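Brinton Giving Pages: charity merchandise listings

README

This dataset collects the text of online listings for goods sold in aid of a cause: T-shirts, mugs, tote bags, wristbands, kitchen sets, calendars. It was put together by the Brinton project to study how sellers word their donation pledges, and how often a pledge can be checked by the buyer.

Contents

There are 1677 listings in the main file, listings.csv. Each row holds one listing, with these columns:

id – a running number
title – the listing title as posted
body – the full text, with line breaks kept
cause – one of 14 labels, such as animal rescue, hunger, housing or medical research
pledge_type – percent of profit, percent of price, fixed amount, or unclear
recipient_named – yes or no

A second file, pledges.csv, holds 597 pledge sentences cut from the main file and labeled by hand. The ids match. A listing with two pledges appears twice.

How the text was gathered

Listings came from small shops that agreed to share their pages, most of them selling through the Durkport and Lirner storefronts. Seller names, phone numbers and email addresses were replaced with tags. Prices were left in. Body text longer than 3000 characters was trimmed at the end of the last full sentence.

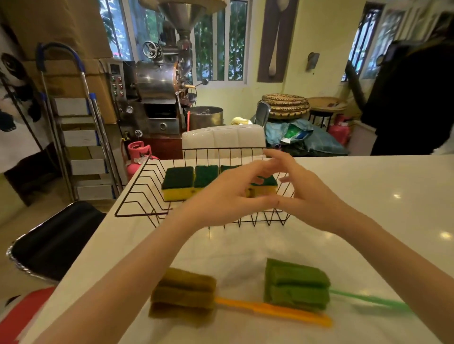 Kitchen scrub sponges in a black wire basket.

Product photos are not part of the release. A few listings refer to them anyway ("see second photo for sizing") and we left those lines alone.

Labeling

Two people labeled each pledge sentence without seeing the other's work. Where they disagreed, a third person chose. "Profit" and "proceeds" gave the most trouble – many sellers use them as if they meant the same thing. We marked "proceeds" as unclear unless the listing said what was taken out first.

Known problems

Hunger and animal rescue are over-represented. Some sellers reuse one paragraph across many items, so near-duplicates remain. The labels record what a listing says, and we did not check whether any money was paid.

Use

Free for research and teaching. Please do not use the text to write new fundraising appeals. Cite as Dlamini, Brinton Giving Pages, version 2.

Changes in version 2

Added the recipient_named column. Fixed broken apostrophes in the body column. Removed empty rows left over from the April export.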